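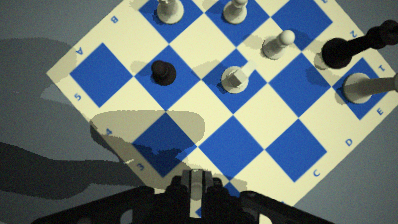

Bench task 2, piece handling on the blue board, seen from the wrist.

Atus Bench – manipulation test package for small arms
Supplied by Brinon. Release notes: October 2018

Atus Bench is a set of simulated table-top tasks for buyers and integrators who need to know what a small arm can do before they pay for one. It loads into the Bovisau simulator and runs against any arm model with a two-fingered gripper. Results are written to a plain log file, one line per attempt.

What it is for
We are asked most weeks whether an arm can clear a kitchen table, load a dishwasher or sort returned parts on a shop floor. The short answer is: some of it, slowly, if the objects are known and nobody moves them. Atus Bench puts a number on the longer answer. Each task isolates one skill that chores depend on, such as gripping a narrow object among its neighbours, setting it down upright, or coping with a shadow that falls across the target.

Household work remains the harder case. A parts tray is the same tray every morning, and a kitchen worktop is not. An arm that scores well on our fixed layouts may still fail on a table laid by a family, and a customer should read the scores with that in mind. 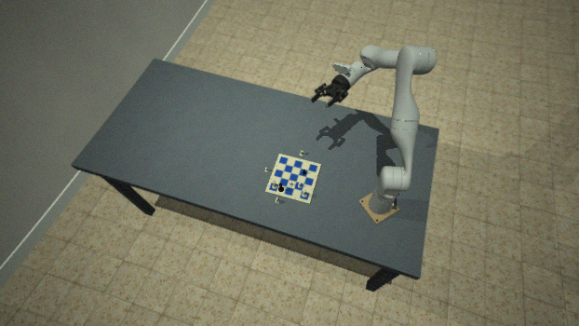 Spacing between objects decides most of the result. A gripper needs room for both fingers to open and come down, and a crowded shelf or cutlery drawer seldom gives it. The chess task is built to test this at small scale, with pieces standing on the board and three light ones on the bare table outside it, while a white arm on a wooden base plate reaches over from the side. Results for pieces on and off the board are logged separately. The Akpalu shop-floor set uses the same scoring with brackets and bushings in place of chessmen.

Scoring
A standard run is 100 attempts per task. An attempt counts as a pass if the object is lifted, moved and released upright within the target area. Knocking over a neighbour is a fail, even if the object itself arrives. Time is recorded but does not affect the score.

Contents
Layouts: 188, fixed and randomised
Task families: 2 (household, shop floor)
Views: overhead, side and wrist
Log format: comma-separated text
Licence: per site, renewed each April

Limits
Soft goods, liquids and glass are not covered. Cloth folding was tried during development and left out – the simulated cloth was too forgiving to tell a buyer anything useful. Contact forces are approximate, and a simulated pass should be repeated on the real arm before any purchase.

Technical contact: Sumeya Derese, Brinon. Please give your simulator version and arm model when writing.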